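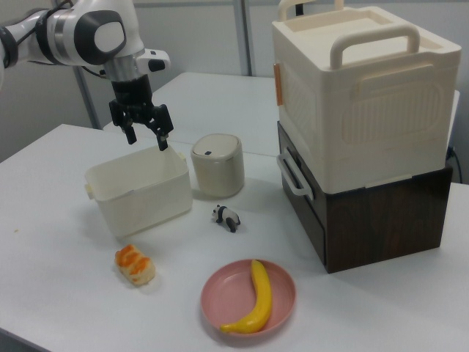
Clestari arm kit, month one

Posted in: Reviews / Robots & Gadgets | 5 comments

OK quick one, I have to be out the door by seven. People keep asking if the Clestari kit is worth it. Short version: yes, mostly. Long version when I get some sleep.

I went with the two-finger gripper. Paid 410 extra for it and grumbled the whole way through checkout. Total came to 3,005 with shipping from Gorkow, who were slow but answered emails. Lutfa Sheikh told me to wait for the April price drop. Did I wait? No.

Good stuff first. Setup is easy, the app is plain, and the wrist moves smoother than I expcted. Small toys are a great test for it. Banana on the pink plate, panda, the orange-striped food thing, basket for putting stuff in. Cheap props, all different shapes. The panda is harder than you'd think, all legs.

Not so good. The manual is thin. Like really thin, and teh section on grip force is one paragraph. Nighat Chaudhry sent me her notes and those helped more. Also the cable down the arm bugs me, wish it ran inside.

Would I pay 2,000 for it? In a heartbeat. At full price, depends how much you like tinkering. The Rundwood one is cheaper but I've only had ten minutes on it so no opinion yet.

More on the grip settings next time, plus the software update if it ever shows up.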